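The case for slow hands

Most of the arguments I hear about teaching robots by demonstration are arguments about quantity. How many hours, how many operators, how many episodes a day. I ran the teleoperation side of a project at Prondent for two years, and I think we spend too much time on those questions and too little on how the person at the controls is moving.

The basic arrangement is familiar by now. A person drives the arm remotely, or takes hold of it and guides it through the job. The motion is recorded along with what the cameras saw, and a policy is trained to do the same thing. People who visit tend to assume the operator's skill is the main ingredient, and they assume skill means speed. Our hiring assumed it too. In February we gave every applicant a pick-and-place test and ranked them by time.

The fastest applicant was very fast. He could bring the fingers down beside a part, correct twice on the way, close, lift and be gone before I had finished looking at where he started. His demonstrations all succeeded. The policy we trained on them was poor. It copied the rush toward the part and missed the corrections, which in his recordings lasted only a few frames and looked different every time.

Jui-lin Yang was the slowest of the people we kept. She would bring the gripper near the part, stop, line it up, and then go in on a straight path. When she made a mistake she backed out the way she had come and tried again. We had 592 of her episodes by the end of the first stretch, fewer than anyone else had produced, and the policy trained on them alone beat the one trained on everybody's together. I didn't believe the result at first and asked for it to be run again. It came out the same.
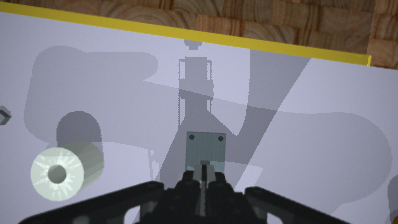 I don't want to make too much of one project. Our tasks were small and done on a tabletop, and a good part of the work was in simulation, where a part can be put back at the press of a key. Someone teaching a machine to fold sheets or wash dishes may find that hesitation hurts them. Pauses can be a real problem. A policy that sees an arm standing still for two seconds may learn to stand still forever, and we had to trim the longest of Jui-lin's stops before training. Slow is a loose word for what I'm after. What I mean is that each movement should have a visible purpose, so that another operator watching the replay could say what the arm was about to do.

Wojciech Pietrzak, who built our control station, disagreed with me through most of this and still does. His view is that the trouble lies with the models. A good enough learner, he says, should be able to take messy demonstrations from ordinary people and sort out what matters, and a method that depends on careful operators will never leave the building. He has a point about scale. If every new task needs someone with Jui-lin's patience, then the number of tasks will stay low.

But I notice that this argument is always about a learner we don't have yet. In the meantime people are paid by the episode. At most of the shops I know, a screen on the wall shows the count for each station, and the person at the top of it gets the bonus. We had one of those screens. It teaches operators to cut corners that can't be seen from the count: grabbing a part off center because it will probably hold, dropping it a little high, swinging wide where a straight move would take longer to set up. All of that goes into the data as an example of how the job should be done.

We took the screen down and paid by the hour. Output fell, and the manager who had approved the budget was unhappy about it for a while. We also started having operators watch the replays of their own failed policies, for an hour at the end of the week. That hour changed more than any written guideline I produced. People saw their own habits come back at them from a machine — a little twist of the wrist before closing, a drift to the left — and most of them fixed it without being told.

If I were setting up a new group tomorrow, I would hire 4 operators where the plan called for 9, pay them better, and keep them longer. I would let them throw away their own bad episodes with no questions asked. I would also put their names on the work. An operator who spends months showing a machine how to do a job has written a large part of what that machine knows, and in every paper I've read on the subject, that person appears as a number in a table.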